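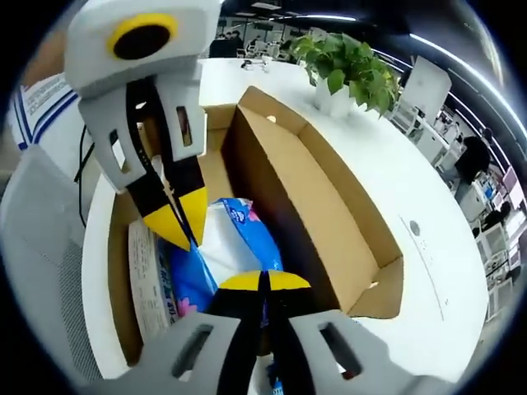
Blue and white pack in the middle, small-print carton against the wall.

I signed up for the Farstead household box in December, during the week of the year when a person will agree to anything that promises to take one errand away. The idea is simple enough. You tell them how many people live with you and how messy they are, and every so often a box turns up with paper goods, wipes and other things you'd normally remember at ten at night.

My first order number was 3228, which I know by heart from reading it over the phone. The first box went to a dentist's office on the other side of town. The dentist kept the tissues. Farstead sent a replacement and a polite email signed by one Brunello Fabbri, who has since become my most regular correspondent.

We've now been at it long enough for me to have opinions.

The box itself is plain brown cardboard and I have no complaints about it. It's deep enough that soft packs sit down inside it, and the long lid folds right back out of the way. Mine got a second career holding extension cords. I've paid good money at Orlandini for storage that did the job worse.
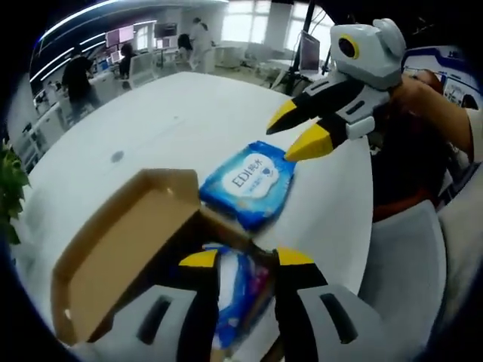
Pilmont, 4/13/18

The wipes deserve a paragraph of their own. They come in a blue soft pack with a white cloud on the label and "EDI纯水" across the cloud. The last two characters mean pure water. EDI took me longer, and I went down a hole about deionizing that ate most of an evening and left me no better at cleaning a stove. What I wanted was a damp wipe that doesn't smell like a hotel lobby and doesn't shred when it meets a cheese grater. Mine passed on both counts. The soft wrapper does crumple along its edges, and it never looks tidy on a shelf. If you're the sort who decants things into matching tubs, you already own the tubs.

My neighbor Patricio Quezada gets the rival box from Banatus and thinks I'm being robbed. He may be right. Banatus costs less and lets you skip a delivery with one click, where Farstead makes you write to Brunello. On the other hand, his comes packed in so much shredded paper that he found a strand of it in his omelet.

As for choosing what goes in, the website claims 700 possible combinations. I've been offered what feels like the same one each time with the carton turned around. That carton, by the way, is covered in tiny gray and blue print, and I'd like to shake the hand of anyone who has read the whole thing without a magnifier.

Would I keep it going? Yes, with the quantity turned down a notch. The wipes get used and the cardboard is good. The tissues pile up unless somebody in the house has a cold, so I've asked for fewer - Brunello is looking into it.

This site uses cookies to remember your preferences and measure traffic. By continuing to browse, you agree to our use of cookies. Accept | Manage settings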